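Help Community > Robotics > Manipulation and imitation learning

Policy trained on mixed table-clearing data fails only on small items. Is this a data problem or an evaluation problem?

Posted by brernesden_lab
5 Feb 2021

We are trying to reproduce the per-phase result from the Giltier write-up, on a two-arm tabletop setup with a camera overhead and one at each wrist. The claim I care about is that splitting a long demonstration into short labeled phases (approach, grasp, carry, release) and training on the phases gives better grasps than training on the whole run.

The table is dressed the same way every session: a clear container, a black tray, a larger brown tray and a gray dish rack. Loose rice goes on the trays as clutter. The targets vary in size, from tableware down to food pieces.

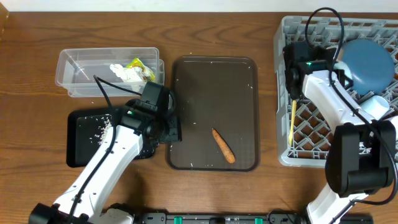
The training set has 2,590 phase segments. Of these, 225 end in a grasp on an object narrower than the finger pads. I hold out 33 full episodes for evaluation and never cut segments from them.

On large objects the phase-trained policy beats the whole-run baseline clearly, which matches the write-up. On small objects it is worse than the baseline. The usual failure is that the gripper stops above the target and closes early. Loss curves for the two object groups look the same, so I did not expect this.

Things I have checked:
- Wrist and overhead streams are aligned in time. I re-exported everything in September after finding an offset, and the result did not change.
- Action normalization is computed on the full set, not per phase.
- Both policies use the same image size and the same crop.

Is 225 simply too few, or is there something in how the phases are scored that would produce this?

Posted by narneo_user

Too few, most likely. Collect more small-object grasps and retrain. We had the same thing with cutlery on our Narneo cell and more data fixed it.

Posted by DelaPena_controls

I would look at the phase boundary before collecting anything. We ran a similar comparison on the Dela Peña bench and the cause was where "approach" ended.

If the boundary is placed by a rule such as "gripper speed drops below a threshold", it will land in different places for large and small objects. With a tall object, the operator slows down when the fingers are already on both sides of it. With a small flat one, the operator slows down higher up to line up, then makes a second, short descent. Your rule cuts at the first slowdown. The second descent goes into the "grasp" segment, and the policy sees "grasp" examples that start at two different heights with one label. It will average them, and the average is a gripper that closes early.

You can test this without new data. Plot gripper height at the approach/grasp boundary, grouped by object. One peak means the boundary is fine and the other poster is probably right. If there are 2 peaks, relabel.

It also helps to look at wrist frames near the boundary for an object of each kind. On an upright cylinder the fingers and the contact area are both in view, so the network has a direct cue for when to close.
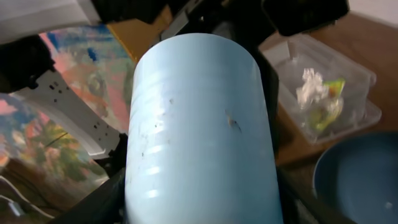 Wrist view, light blue cylinder between the fingers at its base.

For food pieces the useful cue may be much weaker at the wrist. Check whether the target is still visible there in the last frames before closing. If it drops out behind the fingers, the overhead camera is the only source left, and at that range the piece covers very few pixels after your resize.

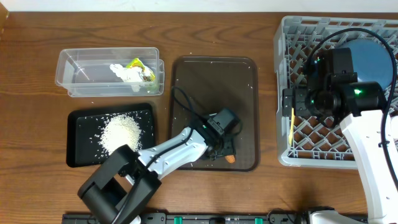
Overhead view, left gripper above a small orange food piece on the brown tray.

Note how close the wrist assembly is to the target in a view like that. A fixed center crop followed by a downsample will leave very little of it. The whole-run baseline can partly get around this by carrying the target position forward from earlier frames. A phase policy that resets its history at every boundary cannot. That alone could explain why your baseline wins on small items and loses on the rest.

In order, I would do the following:
1. Plot the boundary heights.
2. Move the boundary to first finger motion instead of first slowdown, and retrain on the same segments.
3. Keep the history buffer across the boundary at run time.
4. Only then change the crop.

Change one at a time. Steps 2 and 3 interact, and if you do them together you will not know which one mattered.

On evaluation: 33 episodes is thin if you split by object size. Report the counts for each group next to the success rates. Also score "closed above target" separately from "closed beside target". They are different faults, and a single grasp success number hides both.

Posted by brernesden_lab

Boundary heights plotted. Two peaks, and the upper one is almost all small objects. The labeling rule is a speed threshold, as you guessed. I am relabeling on finger motion now and leaving the history buffer alone for the first retrain.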